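Mamani Robotics Club
Two-Arm Table Safety Checklist, with Comments
Completed 12 Jun 2018 by Gladys Villca, club safety lead
Read and countersigned by Lamai Klinhom, faculty advisor

Hello everyone, and thank you for being patient while I went through the whole table with my clipboard. I know these checks can feel like homework on top of homework, but you have all been so good about them this term, and I would like us to go into the Cudgate Student Challenge in July with a table that any judge would be happy to stand next to. Please read the comments as well as the marks. Most of what I really want to say is in the comments.

Marks used: OK, FIX (before the next powered session), WATCH (fine for now, look at it again next time).

SECTION A. BEFORE POWER

A1. Arm bases tight on the side rails, both sides.
OK. I gave each base a good firm push in both directions and neither one moved. The left one was a FIX last time, so thank you to whoever got to it with the long hex key.

A2. Emergency stop tested from both standing positions.
OK. Both arms went limp as they should. Remember that limp means they drop! Have somebody ready to support the forearms before you press it for practice.

A3. Finger pads seated and undamaged.
WATCH. One pad has a little play in it when I wiggle it by hand. It passes, but please put a spare set in the Zallent toolbox so we have them with us on the day.

A4. Work surface wiped and free of grit.
FIX. There are smudges, and I would like them gone. A soft cloth and plain water, please, and no spray cleaner anywhere near the motors.

A5. Power supply label matches the setup sheet.
OK.

SECTION B. CABLES AND FLOOR

B1. Wrist cables have enough slack for full reach, and no more than that.
WATCH. This is the one I worry over the most. The loops at the wrists are the right length when the arms are stretched out, but when both grippers come in together over the cloth the slack has to go somewhere, and I don't want a finger closing on it. Run the folding routine once at 16 percent speed and have one person watch nothing but the cables.

B2. Cables from the bases routed along the rails.
OK, though the bundles could use fresh ties. Snip the tails flush - I have a scratch on my thumb from the last batch.

B3. Walkway inside the floor tape clear of trip hazards.
FIX. Coiled cable on the floor behind the table is still cable on the floor. Please hang it up when you are finished with it. The same goes for any scraps you drop. Pick them up as you go and it never becomes a big job.

B4. Power strip off the floor.
FIX. I would love to see it mounted under the desk before we pack for July.

SECTION C. DURING THE CLOTH TASK

C1. Nobody reaches over the table while the arms are live.
OK. Very well done. I watched for a long stretch and every single hand stayed back. If the cloth bunches up, pause the program, say "paused" out loud, wait for the operator to repeat it, and only then straighten it.

C2. Speed limit set for practice.
OK. The Disia control program was set to 66, and our club limit is 100 on the same scale. I would still like new members to start much lower than that.

C3. Fingertips do not press hard into the surface.
WATCH. Light contact is fine and the routine needs it, but listen for squeaking. If you hear it, raise the pickup height a touch and try again.

C4. Only the task items on the work surface.
OK. Keep pens, phones and drinks on the side desk, and drinks preferably further away than that.

C5. Practice cloth in usable condition.
WATCH. It has a small dark spot on it. It isn't a safety matter, but Lamai asked me to mention it, as the vision team has been tuning on color and would like a clean one.

SECTION D. SHUTTING DOWN

D1. Arms returned to rest position before power off.
OK.

D2. Log sheet filled in.
FIX. We have around 5 sessions with no operator name at all. Initials are plenty, just write something!

Please clear every FIX and initial it on the paper copy by the door. I am happy to stay after and help with the cable tidying, and it goes much faster with company.

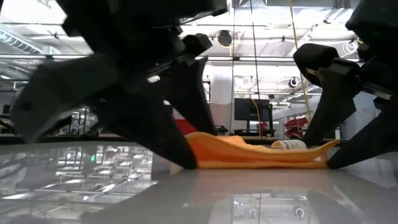
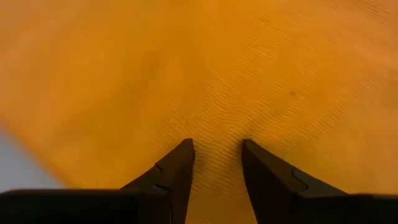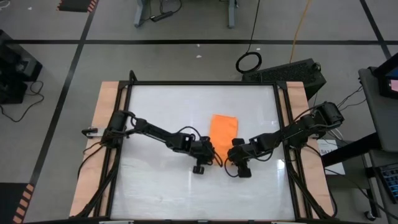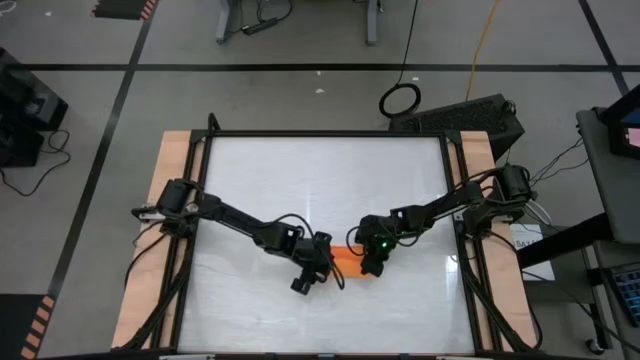
Two-arm table, orange cloth task.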